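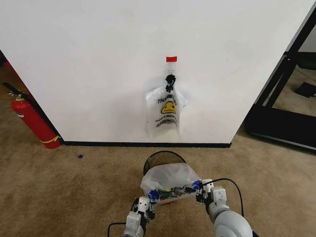

Wall panel by the extinguisher, smiley bag up on its red tape

Monthly walk-round, Serura office, August 2023
Checked by: Orysia Pasichnyk

Extinguisher within reach -- yes, but it's leaning, and I'd like it upright on a proper bracket please!
Extinguisher tag -- to do, Helge Wallin has the list.
Bag on wall -- OK for now. I'm fond of the smiley, but do keep it light, it's only tape.

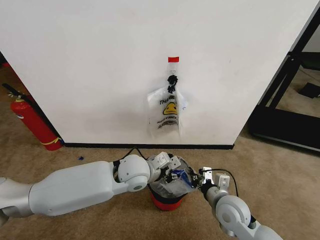 Carpet -- no trip edges that I could find, just a tiny scrap of something to pick up (my hoover is yours if you need it).
Wall panel -- a few scuffs down low, same note as in May, not urgent.

Next check: Helge.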